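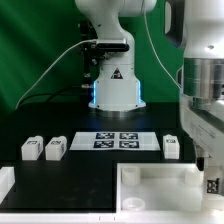
A white robot arm with blue lights on its base, set on a black tabletop.

The Long Way to the Far Post

A season with the throw-in, soccer's least loved restart

67 shares | 13 comments

Last updated: May 2019

My grandfather, who took me to my first soccer games and bought me my first paper cup of terrible tea, used to go for his refill whenever the ball went out for a throw. Corners he would stay for. Free kicks he would stand up for, even the ones that were clearly going into the parking lot. But a throw-in was, to him, a kind of short commercial break, and he had the timing of it so well worked out that he could be down the steps and halfway to the hatch before the ball boy had let go.

I thought of him a good deal this past season, most of which I spent at Bisasar, up at the top of the valley, where he would have missed nearly all of the goals.

Bisasar are a small club in a small league, and if you have heard of them at all it's probably for the slope, which runs from the railroad side down to the river side and is steep enough that visiting goalkeepers walk out before the game and look at it with their hands on their hips. The ground has a single stand with a green tin roof, a grass bank opposite where people bring folding chairs, and a touchline so close to the fence that you can hear the fullbacks breathing. They came up from the division below a year ago and were expected by every preview I read to go straight back down. My own preview said the same, and a gentleman on the grass bank was kind enough to have kept a copy.

They finished fifth. They did it with a squad that includes two roofers, a dental student and a left winger who works nights at a bakery and who, on the mornings after a shift, smells wonderful. And they did it, to a degree that got under the skin of pretty much every visiting coach, by throwing the ball.

Now, I know what you're picturing, because I pictured it too. You're picturing a large young man drying the ball on a towel for what feels like a week and a half and then hurling it into a crowd of elbows. Bisasar do have one of those. Their right back can reach the near post from most of the way back to the halfway line, with a flat, hard throw that arrives like something fallen off a truck, and early in the season they used him for exactly that. The first home game, in August, was against Jarman, on one of those hot, windless evenings when the midges come up off the river, and the only goal came from a long throw that hit a shoulder, a knee and the inside of the post. The Jarman bench complained about it all the way down the tunnel, which at Bisasar is a garden path, so we all got to listen.

But what kept me going back up the valley was everything else they did with it. Have you ever watched what happens at an ordinary throw? Really watched it? A team wins the ball near the halfway line, ten players from each side shuffle over toward it like people waiting for an elevator, the thrower waves his arms, somebody comes short with a marker on his back, the ball is bounced off his chest and the other lot have it. There might be 40 of those in a game, and in the leagues I cover, a great many of them simply hand over possession. We'd be horrified if a team did that with a goal kick. With a throw we shrug, or we go for tea.

The coaching staff at Bisasar decided, sometime in the spring before the season began, that they were tired of shrugging. They aren't a club with money. They can't buy a striker who'll get them twenty, and they can't do much about the slope. What they had was two evenings a week with a group of part-timers who were tired from work, and they gave a slice of each of those evenings to throws. I was invited to come and see it, and I'll admit that I brought a book.

I never opened it. The first drill was almost childish. Three players, one ball, a square marked out with old traffic cones, and a rule that the receiver had to start his run by going somewhere he didn't want to be. That was the whole of it for the first twenty minutes. Go away, come back, take it on the side you can see out of. The dental student, who plays in central midfield and has the tidy habits you would hope for, was lovely at it. One of the roofers was hopeless and kept running into a cone, and everybody was very cheerful about that, him included.

Then they moved to the full width of the field, and things got more interesting. They had one throw for their own third, where the fullback goes backward to the goalkeeper and the whole team swings across to the far side, which on that slope is harder than it sounds. They had one for midfield, where the striker drags his marker toward the thrower and the winger goes into the space he has left. They had one near the corner flag that ended with the thrower himself getting the ball back and crossing it, and this was the one I came to love, probably because it's so simple. You throw it, you step in, it comes back. Kids do that in the street. I saw it work against some quite experienced defenders, who seemed to forget that a player who has just thrown a ball is allowed to come and join in.

It's worth remembering, too, that you can't be offside from a throw. Everybody who has ever taken a refereeing course or argued in a bar knows this, and yet very few teams seem to do anything with it. Bisasar would leave their striker standing beyond the last defender, looking for all the world as though he'd wandered off, and then somebody would drop a soft one over the top and the back line would all put their arms up at once. The flag stayed down. The arms stayed up a while longer.

Not everyone up there was charmed. The grass bank, where I did most of my watching, has a fine tradition of loud complaint, and through the fall it was divided. There were people who had waited a long time to see Bisasar at this level and didn't care to see them do it with their hands. "Play it on the floor" was the usual cry, and there was some justice in it during the November mud, when nobody on either team could play it anywhere else. I had a long conversation over a sausage roll with a lady who felt that the whole business was a bit like winning at cards by shuffling well. I've thought about that a lot, and I still can't decide whether she meant it as an insult.

The game that changed the mood was the trip to Hollska, in the cold part of winter. Hollska have the best field in the league, flat and wide and cared for like a bowling green, and they had most of the money and most of the ball. Their ground has proper seats and a scoreboard paid for by Dradeo, the furniture people, which plays a little tune when the home team scores. It played its tune early. Bisasar were a goal down at the break and, I thought, lucky it was just the one.

What came next I have described so often at dinner that my family leave the room. In the 67th minute Bisasar had a throw deep in their own half, on the left, with Hollska pressed right up on them and the home crowd on its feet. In most games you know what that means. The fullback throws it down the line, it goes out again, and you lose ten yards at a time until you're defending a corner. This time the left back waited. The midfielder ran away and came back. The ball went into his feet, back to the thrower, across to the center half, and all of a sudden the whole right side of that beautiful wide field was open and the bakery winger was running down it with his shirt hanging out. He pulled it back, and the striker hit it first time, low, and that was that. 13 seconds from the thrower's hands to the net. I went home and timed it off the club video, then timed it again because I was enjoying myself.

It ended 2-2, with another goal each in a daft last ten minutes, and theirs was a corner and ours was a penalty. (Ours! You see how it gets you. I'm supposed to be neutral.) On the way out I heard Hollska fans talking about the throw with real irritation, in the tone people use for a parking ticket.

After that the grass bank began to applaud them. It started with the older men nearest the corner flag, just a small patter when a throw was taken quickly and kept, and by the spring the whole bank was doing it. I have been going to soccer games since I was six and had never before heard a crowd clap a ball being thrown backward to a goalkeeper. Even the sausage roll lady joined in, though with her gloves on.

Other clubs have noticed, as they will. Jarman came to Bisasar's last home game with somebody in the stand filming every restart from a tripod, and they've apparently been working on something of their own, a sort of two-man shuffle near the halfway line that ended, that afternoon, with both men waiting for the other to pick up the ball. I expect they'll get it right by next season. The Bisasar coaches weren't bothered. They have a new set they want to try over the summer, and when I asked what was in it I was given a cup of tea and told to come up and watch preseason.

I will, of course. The bus takes an hour and a quarter and stops at every farm gate on the way, and the driver likes to discuss the back four. I've started bringing a flask, too. The hatch at Bisasar is all the way around behind the stand, and the line there moves slowly, and from it you can't see the touchline at all.

Contact the magazine | Subscriptions | Letters to the editor
Copyright 2019. All rights reserved.
Back to top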